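Lake Sellmont

Lake Sellmont is a freshwater lake and recreation area in an upland valley, used mainly for camping, rowing and walking. It takes its name from the village of Sellmont on its northern shore. The lake is fed by the Vávra, a short river which enters from the east and leaves through a narrow gorge at the opposite end.

Geography

The northern shore is low and gravelly, with several shallow bays suitable for bathing. The southern shore is steep and thickly wooded, and has no road. Two small islands lie close to the eastern end. Both are closed to visitors while birds are nesting. The water remains cold throughout the summer, and ice forms in the sheltered bays in most winters. 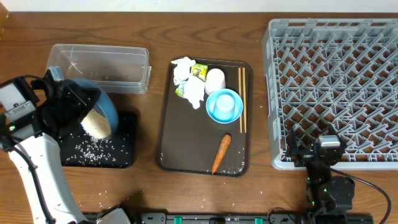

Reading time: 2 minutes

Recreation

The main campsite, Grometti, has 30 pitches for tents and a separate field for caravans. Rowing boats and canoes may be hired from the landing stage beside it. Motor boats are not permitted, except for the passenger launch and the rescue boat. Fishing requires a day permit, sold at the campsite office.

A marked footpath 9 miles in length runs round the lake. The section above the southern shore is rough in places and crosses three footbridges. A shorter route leads from the village to the viewpoint at Clerkari, where there is a stone shelter.

An open-water swimming race is held each July between the landing stage and the eastern bay. The event was founded by Johanna Fuchs, a former swimming teacher in the village.

Access

Sellmont is reached by a single road from the north. Parking is available at the campsite and behind the village hall. The passenger launch does not operate in winter.

See also

Vávra (river)
Clerkari viewpoint

Page last edited 3 June 2025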